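Two sets of fingers, one pile of plugs

I spent most of November swapping finger sets on the same parallel gripper and having it handle power plugs. Plugs are a good test object. They are small, hard and slightly rounded, and they have to go somewhere exact. A foam block will let you grab it any old way and you never learn much from it.

The two sets are the Rendar fingers, which came with the gripper, and a set from Kuvov that Hae-won Hyun passed on to me when her lab changed over to something wider. Both are black, both have a ribbed outer shape, and both bolt on with the same four screws. The Rendar set is stiffer. The Kuvov set gives a little at the tip when it closes on something, and I wanted to know if that helps or hurts when you are trying to hold a plug straight.

The table has a power strip, an outlet block, a couple of loose plugs with cables, and some adapters and chargers that go in and out of the strip. I drive the arm by hand with a leader arm and record everything from the wrist camera. I don't use the overhead view for this. If I can't do the job from the wrist view, I don't expect a trained policy to manage it either.

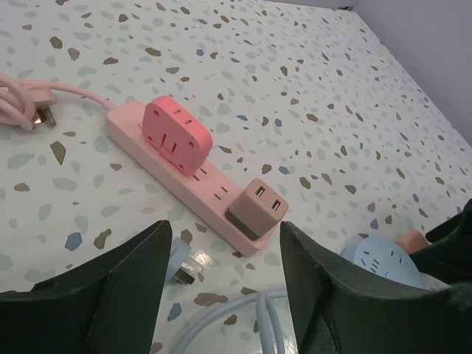 I did 28 tries with each set. A try starts with the gripper open above the table and ends when the plug is in, or when I give up. My limit for giving up was 55 seconds, which is generous. Most of the good ones were done well before that.

The Rendar fingers got 21 in. The misses were mostly the same miss. The plug was held firmly but a few degrees off, and since the fingers don't give, the error went straight into the prongs. You push, the prongs ride on the face of the outlet, and the whole strip slides away across the table. I could usually back off and try again, but that eats the clock.

The Kuvov fingers got 24 in. Three more is not a lot, and I wouldn't bet money on it. What I did notice is that they failed in a different way. When the prongs touched off to one side, the plug would shift in the grip and sometimes find the slot. Other times it would shift too far and rotate, and then I had to put it down and pick it up again. Putting it down flat is easy. Picking it up at the right angle is the slow part.

Cables were a bigger problem than I planned for. A plug with a stiff cable behind it wants to turn back to where it was lying. With the Rendar set I could just squeeze harder. With the Kuvov set, squeezing harder bends the tips, and the plug walks forward out of the grip. The block adapters with no cable were much easier for both sets, and if I had only used those I would have said there was no difference.

I also had trouble with glare. The tabletop is glossy and the lights leave bright streaks on it, and metal prongs next to a bright streak are hard to pick out. Wenceslao Olvera suggested locking the exposure on the wrist camera, and I did that halfway through the Rendar tries. It cost me some detail on the black fingers, but I was not looking at those anyway. I know this muddies the comparison. I may redo the first half.
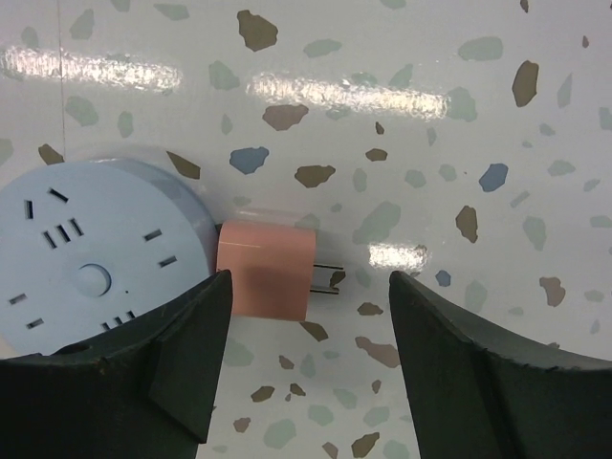 Salmon plug block beside the round blue outlet, prongs to the right.

A few notes on the controller, as people asked last time. I'm still on the Gil board. I tried the Fadard one for an afternoon and liked the force readout, but it had a lag on closing that I could feel in my hand on the leader arm. For plugs that lag matters more to me than a nicer number on the screen. There is a firmware update I haven't put on yet.

Wear so far: the Rendar tips look the same as the day I mounted them. The Kuvov tips have 700 closes on them, counting practice, and the left one has a shallow dent where the edge of a plug keeps landing. I'm going to keep going with that one and see when it starts to matter.

For now the Kuvov set is staying on the arm for plugs. I'll put the Rendar set back on when I get to the heavier adapters, and next time I want to try a strip that is clamped down so it can't slide.

Filed under: Grippers, Bench notes, Teleop

Contact | © All rights reserved | Back to top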